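Seren Parry
September 2, 2023

OK the cloth handling preprint is finally up and I promised a thread, so get a coffee. It's a small idea and a pretty boring one to implement, and it moved our numbers more than anything else we tried since February!

The setup: two arms, soft stuff on a table, a camera on each wrist. A person drives the arms through a task, we record everything, and a policy learns to copy it. Loads of labs do this. We call our version Varka (Gwion picked it, take it up with him).

The usual way to get better is to record more. We did that. We got all the way to 2000 demos and the curve had gone flat as a pancake a long way before that, which was a fun thing to find out after all that driving.

So Prys Rowlands and I sat down and watched failures. Days of failures. And nearly all of them went wrong in the same short stretch, right as the fingers close. The arm gets there fine. Then it shuts on air, or it grabs two layers when you wanted one, and everything after that is a mess.

The annoying part is that the policy has no clue. It closes, gets nothing, and happily goes on to lift nothing and hand nothing to the other arm. (I have seen it fold nothing. Beautiful technique.)

What we added is what the paper calls a commit label. For a small slice of the demos you stop the recording at each close and mark one thing on the wrist view: would you go ahead from here, yes or no? Then you train a little head on the side to predict that, and the policy gets to look at its answer before it moves on.

A yes looks like this, the lower gripper pinching it and the little creases fanning out from where the tips meet: 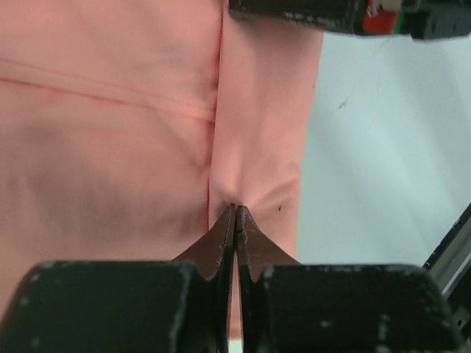
Keith Sheehan: Isn't this just a success detector with a new name? We had one of those on the Shakya arms and it only ever told us we'd failed after we'd failed.

Fair question, Keith, and reviewer two had it as well. A success detector scores the end of the task. Ours fires in the middle, at the moment of closing, while there's still time to open up and try again. Same family, sure, I won't fight you on that. The timing is where the gain comes from, and there's an ablation in the appendix where we slide the label later and watch the benefit drain away.

Numbers! We labeled 100 demos. That's it, out of the whole pile. The other ones went in untouched.

Then we ran 363 evaluation attempts, split between the plain policy and the one with the commit head, same table, same items, order shuffled so whoever was resetting couldn't guess which one was up. The commit version finished the task a lot more often. The full table with the intervals is on page six, please look at the intervals and don't just quote the top line at me.

The bit I like best is what happens after a miss. The plain policy almost never goes back for a second try. The new one does it all the time. We never recorded a single retry on purpose! It gets a "no", falls back to something that looks like the approach phase again, and goes in for another go.

Milovan Nikolaidis thinks that's because a "no" with the fingers open looks so much like the start of an approach that the policy treats it as one. I think he's right, but we haven't tested it properly, so it's in the discussion section with a lot of "may" and "could" around it.

The hard labels are the ones just before contact. Two people will look at the same still and disagree, and then look again after lunch and swap sides. We ended up letting annotators say "can't tell" and throwing those out of training. Keeping them in as half a yes made things worse, no idea why yet.

Here's the sort of view that starts arguments in our lab:
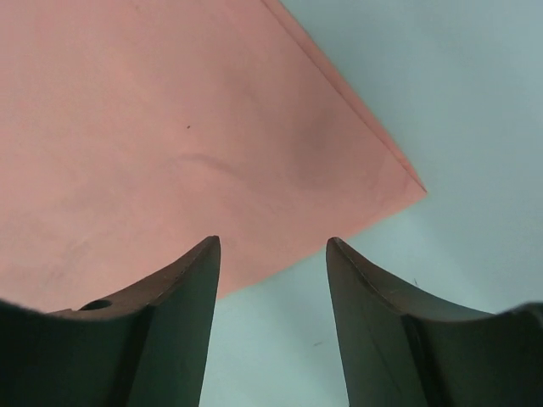

Wrist view: left fingertip over the pink, right fingertip over bare surface.

Prys calls that a no, full stop. Gwion says it depends on which way the fingers travel next and that a single still can't tell you. I've been on both teams. We now show annotators a short clip on either side of the frame and the disagreements dropped a lot.

Stuff that doesn't work yet, so you don't have to dig for it:

Shiny things. The head gets confused by glare and says yes to everything.

Thick things. Towels barely crease at the pinch, and I suspect creases are a big part of what it's reading.

Different fingers. We swapped in the wider set from Heltden and had to label 20 fresh demos before it behaved. Cheaper than starting over, but I was hoping for zero.

Also it's slower. Every retry costs time, and on easy items the plain policy beats us on the clock. If you only ever handle one kind of thing laid out neatly, you probably don't want this.

Somebody's going to ask about force sensing, so: yes, it would help. Our fingers don't have any. We wanted to see how far you get with the wrist cameras everyone already has bolted on, and the answer was further than I would've bet.

Labels, training code and the annotation tool are all going out together. The tool is ugly. It has one keyboard shortcut for yes and it's the letter J, for reasons lost to time. Please send fixes.

Big thanks to the folks at Josavholm for the compute, and to Gwion Humphreys, who did more of the labeling than is good for a person.

Next on the list is trying the same label at release, when the fingers let go. Prys has a first run going on that already, and I'll add to this thread when there's a plot worth posting.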